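# About Heltwood

Family-run clothing re-use shop, going since my aunt cleared out her garage and found 71 coats. We take in good used clothes, wash, mend, hang and sell. Kids' stuff through to workwear. Prices low, most things under $24.

Sun-ja Yook runs the floor and the mending table. Ask her about zippers.

## What we do

- Sort. Everything gets looked over, pockets too. Please check yours first, we've had house keys, a hearing aid and someone's retainer.
- Mend. Buttons, hems, tired elastic. Bigger jobs go to Malabanan down the lane, who do a lovely job on linings.
- Hang. Tops and dresses on the wire hangers, coats on the heavy ones. Pants and skirts with elastic waists get folded flat untill there's rail space.
- Sell. New rail out every morning by 10. Colour order, more or less.

## Hangers

We own 2000 of them and still run short come August. Wire ones welcome back any time, any colour, bent necks fine. Drop them in the grey tub by the door. No plastic clip ones please, the clips snap and we cant recycle them.
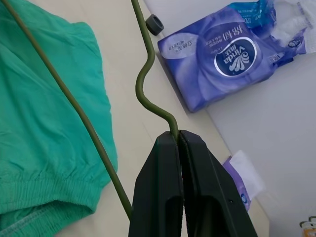
## Donating

Clean, dry, bagged. Ring the side bell before 4. No doonas or pillows, sorry, no room.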